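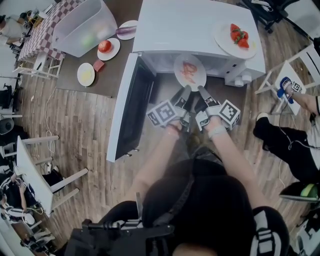

Plate of food at the microwave.

Paddock > Who We Are > About Turndale

About Turndale Karting

Turndale is a kart racing club and a race school. Both at once, same people, same building. We run an eleven-round club championship, a winter series, and lessons for anyone eight and up. Started by Borislav Stojanovska and Demetrio Moya, who raced each other for years and were tired of driving four hours to do it.

Quick version for people who only want the quick version: you can show up with your own kart, or with nothing at all. We have rental karts for the school and for the Norero class. Helmets to borrow too, though the small sizes go fast.

How it started

Borislav had a lease on an old bus depot with a big paved yard. Demetrio had six tired karts and a trailer. First season was cones and hay bales, and a lap so short the leaders were lapping people by the third time around. The real track came later. 900 meters, two hairpins, one fast left that everybody thinks they can take flat. Runs clockwise most of the year, the other way for the winter series. We repaved the back section after the second winter and it's still the best grip on the lap.

The name is from the road. Turndale Road, you'll see the gate after the feed store. Blue sign. GPS sends some people to the back entrance, which is locked, so just keep going.

What we race

Norero Cup – our rental class. Same karts for everybody, you draw for your kart in the morning and swap between heats. No set-up changes allowed, not even tire pressures. Good place to begin. Also where a lot of the old hands end up because its cheap.

Zirum Junior – ages eight to 12, own kart, restricted engine. Parents are asked to stay behind the fence once the karts roll. Please do.

Ionescu Trophy – our senior class, own kart, 39 entries last season which is the most we've ever had in anything. Named for the hairpin, and the hairpin is named for the family that used to own the field on the other side of it. Two heats and a final. Grid for the final is set on points from the heats, lowest score on pole, ties go to whoever had the faster lap in heat two.

Endurance – one a year, in July. Teams of three to five, 200 laps, rental karts only. Driver changes are in the pit box with the engine off. This year's is on July 13, 2026 and the entry form is at the front desk. Teams that raced last time get first call on a place, then it's open to anyone.

How we run things

Drivers' briefing is at 8:15. Miss it and you start from the back of heat one. It's happened to Demetrio. Twice.

We don't do reversed grids in the junior class anymore. Tried it for a season, too many bent tie rods at the first corner. Seniors voted to keep it for one heat out of two, so that's what we have.

Contact: first time is a warning flag and a talk. Second time you're in the pits for a lap. After that you load up. Protests have to be on paper within half an hour of the finish and cost $20, which you get back if you're right.

The school

Demetrio runs it, with three instructors who all race here. Half a day gets you a classroom hour, kart fitting and four sessions on track. Full day adds braking drills in the morning and a short race at the end. We keep groups at eight drivers. Lesson sheets go home with you, with your lap times on the back.

Something we get asked a lot – no, you don't need a license for the school. You do for the Ionescu and Zirum classes. We can do the test here.

Over 1000 people have been through the school now, and a few of them have gone off to race cars. Most of them just come back and race us, and thats fine.

The building

Old depot, new roof. Sign-on desk and timing upstairs, workshop and kart storage downstairs, restrooms at the far end. Spares counter has chains, sprockets, plugs, brake pads and chain lube. Tires to order, allow a week. Scales are open all day, use them before qualifying and save yourself the arguement.

Visitors are free to watch from the bank. Dogs on a leash. Pits are for drivers and one mechanic each, closed shoes.

Getting in touch

Desk is open from nine on non-race days, or leave a message and Borislav calls back, usually in the evening. For the school ask for Demetrio. For results, they go up on the board by the stairs first and online the next day.

Comments (4)

kartdad_Rob
Is the junior winter series using the same tires as the summer one? Rule sheet still says last year's.

Turndale desk
Same tires Rob. New sheet going up this week, sorry.

Lena P.
Did the half day with my sister and we loved it, the fast left is terrifying!! Signed up for the full day already.

old44
Still say heat two should be a straight grid. Good track though.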